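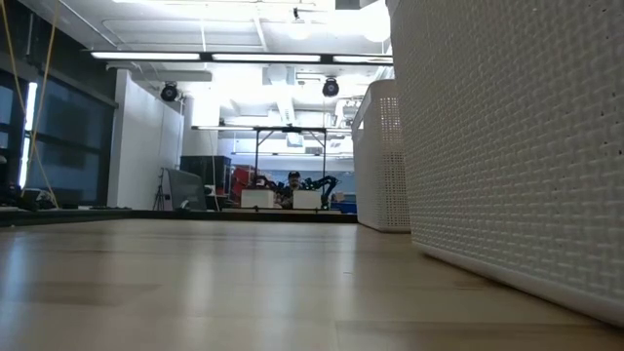
Sorting by Basket: A Laundry Routine for Grewal House

Final project report, Household Systems, second-year group 4
Vandana Garg, Trilok Prajapati, Zoia Hrynyshyn, Prys Pritchard
Supervisor: Shanti Bajpai

1. Background

Grewal House has 20 residents and one laundry room with two machines. Before the project, most people brought their clothes down in a bag, tipped the bag into a machine and picked a program. Three residents told us they had stopped washing light clothes in the house after something came out gray. Others were running half-empty machines to keep colors apart.

Our task was to find a sorting routine that people would keep using after we left. We were not asked to change the machines or the detergent, and we had very little money. Trilok wanted to try a printed chart on the wall. Vandana and Zoia wanted to work with baskets. We ended up doing both, in that order.

2. What we tried first

The wall chart divided laundry into six groups: whites, pale colors, bright colors, darks, towels and delicates. It stayed up for the first two weeks of September. We asked residents to follow it and write down any problem on the sheet next to it.

The sheet filled up fast. People did not know where to put striped things, gray marl, or pale shirts with a dark print. With six groups, one person's laundry almost never made a full load in any of them. Prys followed the chart strictly with his own clothes and had four garments in "bright colors." By the second week most residents had gone back to the bag.

3. The two-basket method

For the second trial we cut the groups down to two, dark and everything else. Each resident sorted into two white plastic baskets at a table before going to the machine. We used white baskets for both because it is easier to judge a navy or a charcoal garment against a white wall than against a colored one. Perforated sides were a requirement from the house, so that damp towels would not sit in a closed tub.

The steps were:

Empty the bag on the table, not on the floor.
Check pockets and close zippers.
Put black, charcoal, navy and dark brown in the first basket.
Put the rest in the second basket.
Take out anything with a care label that says hand wash.
Weigh each basket and subtract the basket.

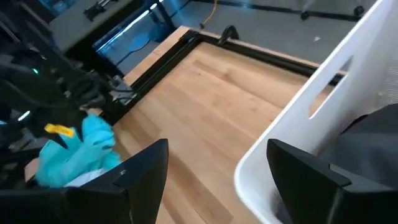 The table turned out to matter more than we had planned for. In the first days the sorting was done on top of a machine, and socks fell down the back. A table at waist height gave people room to spread clothes out and look at them, and a raised edge is useful for the same reason. We also found that the baskets should stand to one side with a clear patch of wood next to them. When both baskets were placed in the middle, people dropped clothes straight from the bag into whichever one was closer.

Handle cutouts caused one small problem. Sleeves and drawstrings worked their way through them while a full basket was being carried, and a cord got caught on the laundry room door twice. We added "tuck in cords" to the card on the wall.

4. Weighing

The manual for the house machines gives a recommended limit of 3,300 grams for the mixed program. Residents had been judging loads by eye. We put a luggage scale on a hook and wrote the weight of the empty basket, 800 grams, on a piece of tape on the rim. Zoia made a short table so that nobody had to do the subtraction.

Dark loads were the ones that went over. Trousers and sweatshirts weigh a lot and do not look like much in a basket. Light loads looked full long before they reached the limit.

5. Results

We logged 723 garments during the second trial. Each resident marked any item they had been unsure about, and one of us checked the baskets before they went in the machine. Very few dark items were found in the light basket. The errors went mostly the other way, with mid-blue and green things put in with the darks to be safe. This does no harm to the clothes, but it makes the dark load heavier. 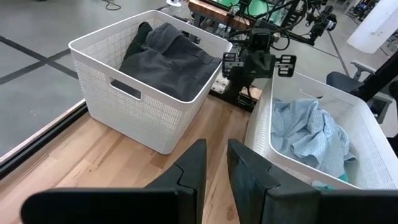

Photo: Z. Hrynyshyn / Household Systems group 4

Trousers were never a question. A charcoal pair goes in the dark basket and people did it without stopping. Light-blue shirts with a small print took longer, and so did teal. Under the two-group rule both belong in the second basket. Several residents asked us about teal in particular, so Vandana added it by name to the card.

6. Problems and limits

The check was done by group members who knew the rule well, and residents may have been more careful when we were in the room. Most of our visits were between 5 and 8 in the evening. We have little information about what happens late at night.

We did not test color transfer. A proper test would need fabric strips in every load. We also did not look at towels separately, although Shanti Bajpai suggested it at the midpoint review.

7. Recommendations

Keep two baskets on the laundry room table at all times, and a spare pair in the hall closet.
Leave the scale on its hook and replace the tape when it wears off.
Keep the card to one side of one sheet.
Try a third basket for towels in the spring term. Prys has agreed to run this if the house wants it.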